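Gundby Wire Dish Rack - Black

Back in stock from August

I've been selling kitchen bits for 13 years now and the thing people email me about most is the humble dish rack. Knives I get, pans I get, but racks! Everyone has owned a bad one. Mine lasted a single winter before it started leaving little orange rings on the bench, and I've been fussy ever since.

So the Gundby is the one I settled on. It's a plain black wire rack with a proper coating on it, and I've had the same one beside my own sink for 3 years. It has had saucepans dropped on it, it has been left outside after a barbecue, and my youngest once used it as a garage for toy cars. There's a scratch near one foot and otherwise it looks the way it did when I unpacked it.

What it's like to live with

The wires sit close enough together that an espresso cup won't tip over, which was my big gripe with the old Nalus rack (sorry to the Nalus fans, I know there are a few of you, and I do still have spare trays for it). Dinner plates stand up straight, and bowls do that leaning thing bowls always do, but they stay put. If you've got those very wide, flat pasta bowls everyone seems to be buying at the moment, put them in first and work around them.

It's light. You can pick it up with one hand and tuck it under the sink when your mother-in-law is on her way over. I like that it doesn't try to be furniture. The dearer racks come with little bamboo feet and a hook for your rubber gloves, and they look lovely for a month or so, and then the bamboo goes grey and you're scrubbing your dish rack with a toothbrush on a perfectly good evening.

One grumble, to be fair to everyone: there's no drip tray in the box. I sell the Csonka tray separately and it fits well, or you can do what I do and put a folded tea towel underneath. Change the towel every day or it gets a smell.

Drinking things in general

We're a household of odd cups. I gave up on matching sets years ago, and I think a rack should cope with whatever gets thrown at it - tall, squat, handle, no handle. Mugs go in upside down at our place and glasses on a slight tilt so the air gets in. My friend Ildikó Juhász does hers the other way up and then complains about puddles, and we've agreed not to discuss it any more.
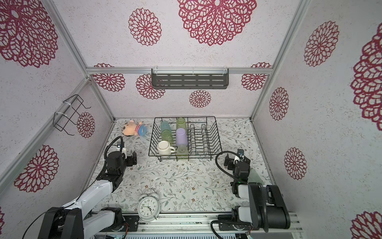

The black wire rack with a mixed lot of cups and glasses, plus a white mug.

Looking after it

Warm water, a drop of dish soap and a soft brush once a week. Please don't use steel wool, it'll go straight through the coating and then you're back to rust. If your water is hard you'll get white marks where the wires cross, and a splash of vinegar left on for 20 minutes shifts them. Rinse it well afterwards, or your morning tea will taste like fish and chips.

Ordering and postage

I pack the orders myself, usually after 7 p.m. once the dinner things are done, and the courier collects the next morning. The first batch this year was 168 racks and they went faster than I'd planned for, so I've ordered more this time. If the button says sold out, pop your email in the box and I'll write to you when the next lot lands.

Returns are fine if it's unused and still has its cardboard sleeve. If one arrives bent, send me a photo and I'll post you another, no need to send the first one back.

People also ask me about the Heltero cutlery cup. Yes, it hooks over the side of the Gundby. It comes in grey or cream, and the cream colour does show tea stains, so I'd go for grey.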